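Julberg Computer Repair: Questions We Hear a Lot

Hello and welcome! If you can't find your answer below, do call or stop in, and we'll be happy to talk it over with you.
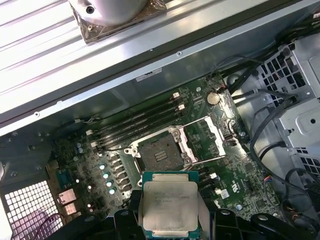

Do I need an appointment?
No, you can walk in whenever we're open, though mornings before 11 tend to be quieter and you'll have more time to chat with Ye-ji Wang at the front desk (she knows our older Soseck desktops inside and out).

What does it cost to have a computer looked at?
We charge $100 for desktops and $125 for laptops, and if you go ahead with the repair, that comes right off your final bill.

How long will you need it?
Most repairs take 5 working days, a little longer if we're waiting on a part. We'll call you either way!

Is it worth fixing an old machine?
That depends on what you use it for, of course, but if the work would come to more than $600 we always ring you first and go through the choices together.

Should I bring my charger?
Yes please, and write your name on it.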